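Is the longer cut of Drustar really a different film, or am I being sold it twice?

Posted by Abhishek Pant in Films at home

I bought Drustar from Clorklow when it first came out and liked it well enough. They now want me to pay again for the "complete vision" version. The blurb says the ending "lands as it was always meant to". I've heard that one before. Last time I fell for it I got a longer car park conversation and a different song over the credits.

The version I own is 100 minutes. The page for the new one gives no running time at all, which makes me suspicious straight away. It does give a score from 3,614 viewers, but when I clicked through, a good many of the reviews were dated from before the new cut existed, so they must have carried the old ones over.

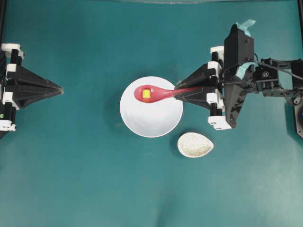
White bowl, red spoon.

What I'd like to know from someone who has watched both all the way through:

Is the ending different, or just slower?
Does the sister get more to do? She vanishes halfway through mine.
Do I lose my old copy if I buy the new one?

Please don't paste the director's interviews at me. I've read them. He was asked three times what had changed and talked about trust every time.

Iida Harju

I've seen both, the second one on a friend's account, so I'm not defending my own money.

The ending is the same ending. The same two people are on the same platform, and he still doesn't get on the train. What you get is a longer wait before the doors shut, plus a look back from her that I think was in the trailer anyway. If somebody tells you this changes the meaning of the film, ask them what it meant before.

The sister does come back, once, in a kitchen. It's a decent scene and she's good in it. It also makes no sense, as she knows about the letter and then behaves for the rest of the film as though she doesn't. I assume that's why it was cut.

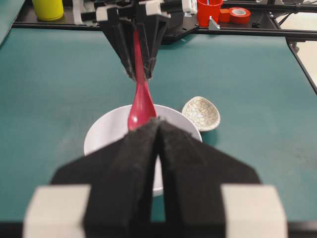
Most of the changes are the kind you'd only find by running the two versions side by side. A shot is held a little longer, or someone breathes in before a line. I was waiting for the big gap everyone on the Brurov fan board swears is there, and what I found was more like those two black foam pads, edges nearly meeting with a narrow seam between them. They'll tell you the seam is the whole point. Maybe it is if you've seen the film 620 times. I've seen it twice and would have struggled to tell you which one I was watching for the first half hour.

The sound is better, I'll give them that. You can hear the dialogue in the market, which I couldn't before. Whether that was done for this version or quietly fixed in both, I don't know, and Clorklow's page doesn't say. It might be worth playing the market bit on your own copy again before you decide. 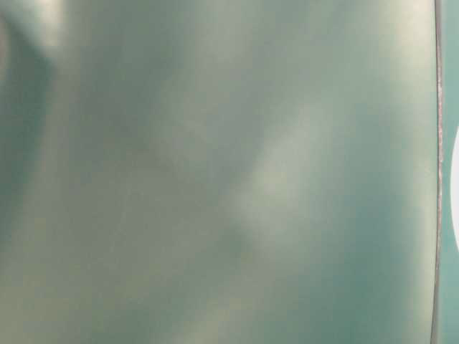
Your old copy

Mine stayed put when I bought a longer cut of something else from them, and the two sat next to each other in the list with the same poster. That was in May. I wouldn't swear they haven't changed it, so look at the small print under the buy button.

Eun-seong Oh

worth it!! the train bit made me cry both times. get the long one

Ha-rang Han

Did it make you cry differently the second time, though? That's what he's asking.

I'd add one thing to Iida's answer. The kitchen scene was already on the disc as an extra, with the sound a bit rough. If you know anyone who has the disc, borrow it and you've seen the main thing they're charging for. I can't speak for the longer wait on the platform, as I stopped caring about him well before he got to the station.

As for the score, I read a fair few of those reviews as well. Several complain about the sister disappearing, so they're plainly about the old cut. I wrote to Clorklow to ask which version the number belongs to and was sent a link to the same page.

Abhishek Pant

Thanks, Iida, that's what I was after. Played the market bit again on my copy and I still can't make out a word of it, so perhaps the sound is new. Not paying full price for a market, though. I'll ask round for the disc.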